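Ticket 363 - Vadier, pinza manual derecha: pierde apertura al acercarse al vaso
Estado: abierto (otra vez)
Prioridad: media, según el formulario; alta, según mi paciencia
Abierto por: Remigiusz Cieślak
Fecha: 31 oct 2025

Síntoma: al grabar la tarea del vaso y la cesta, la apertura registrada de la pinza derecha se queda clavada en 40 mm. Los dedos se cierran, el vaso sube, y el fichero sostiene que no ha pasado nada. De 70 episodios, 14 salieron así. La pinza izquierda, mismo modelo y mismo firmware, se porta como una santa.

Pasos para reproducir: mesa de madera, cesta de rejilla negra, pinza abierta y a baja altura sobre el tablero. Cerrar despacio. Repetir hasta que falle o hasta la hora de comer.

Probado sin éxito: reiniciar Ludex, cambiar el cable, reiniciar Ludex con más convicción.
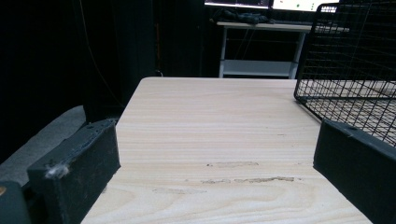
Jankauskaitė contesta que el cable da igual, que mire la holgura del codificador antes de tocar nada más, y que reiniciar tres veces no cuenta como tres pruebas.

Tomo nota. Abierta la carcasa: el codificador está firme, el conector también. El prisionero del eje, en cambio, giraba con la uña. Apretado y marcado con rotulador. Recalibro a tope abierto y a tope cerrado, y la curva vuelve a parecer una curva.

Segunda tanda, con las dos pinzas. El operador lleva una a la izquierda de la cesta y la otra va hacia el vaso blanco.

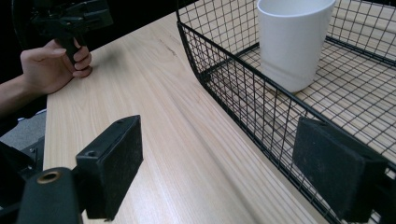
Categoría: Hardware / Pinzas / Sensor de apertura

Recategorizado desde «Software», donde lo había metido yo con un optimismo impropio de mi edad. La tanda sale limpia hasta que conecto el registro largo y reaparece el valor congelado, ahora durante unos segundos. Así que hay dos averías compartiendo síntoma - muy económico todo. La segunda coincide con un aviso de Gruleo, «muestra repetida», que teníamos silenciado porque molestaba.

Pruebo entonces con la pinza abierta a ambos lados del vaso, sin tocarlo, y dejo correr el registro.
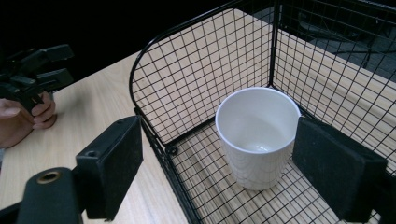 Tiempo de lectura: 2 min

Con la pinza quieta no se distingue un dato congelado de uno bueno, cosa que debí pensar antes de la prueba. La repito abriendo y cerrando en vacío: el aviso salta cada vez que se llena el búfer.

Medida provisional: registros cortos, aviso reactivado, y los 14 episodios fuera del conjunto de datos. Nadie debe «arreglarlos» interpolando.

Pendiente: ampliar el búfer en Gruleo y poner fijador de roscas en el prisionero de ambas pinzas. Revisión en noviembre. No cerrar este ticket hasta entonces, aunque el sistema lo sugiera.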